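Morin Portable Cinema Kit

Hire and purchase information for film societies, schools and libraries
Page last revised 16/04/2025

The Morin Portable Cinema Kit is supplied by Andasero to organisations that screen feature films outside a permanent theatre. It contains a projector, a folding screen, a pair of speakers and all cabling required for a seated audience of up to 100 people. The kit is held at our Budville depot and may be hired by the day or by the week. Purchase is by written quotation.

What is supplied
Projector with zoom lens and lens cap
Folding screen, matte white, with black border and carry bag
Disc player with remote control
Two speakers on adjustable stands
Four-channel sound mixer
One handheld microphone for introductions and discussions
Cable set, power boards and floor tape
Printed set-up guide

Picture
The screen accepts both widescreen and older, squarer formats. When a film is shown in a squarer format, the side curtains should be drawn in to meet the edge of the picture. The projector has a film setting, which keeps skin tones and dark interiors close to the way they were graded, and we ask that hirers leave it on. The brighter setting is intended for slides and will wash out colour in night scenes.

The room should be darkened as far as possible. Blackout curtains are not included in the kit but may be added to any booking at the Budville depot.

Sound
Dialogue is the most common source of complaint at community screenings. The speakers should stand level with the front edge of the screen, above the heads of the seated audience and turned slightly inward. Subtitles are recommended in halls with hard floors – a setting for these is found in the disc menu of most recent releases.

Weight and transport
Packed in its two wheeled cases, the complete kit weighs 62 kg. It fits in the rear of a station wagon with the seats folded. Two adults are needed to lift the larger case. Set-up takes around 6 hours less a person than our former kit, according to no formal test, and hirers should simply allow the whole afternoon before a first screening.

Screening rights
Hire of the kit does not include the right to show any film in public. Hirers must obtain a licence from the distributor before advertising a title, including for free events. Age classifications must be displayed at the door.

Bookings
Bookings for August close early owing to the Prullorstead Film Weekend, during which every kit is committed. At other times, please give at least 4 working days' notice. A deposit is payable on confirmation and is returned once the kit has been checked in. Lost remote controls and lens caps are charged at replacement cost.

Hire enquiries should be addressed to Merle Ashby, Equipment Bookings. Requests for a purchase quotation should be addressed to Marlene Lemieux, Sales – please include the seating capacity of your venue and the distance from the back wall to the screen.
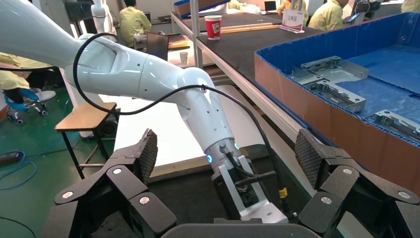
Where that distance is not known, a floor plan of the venue may be sent in its place.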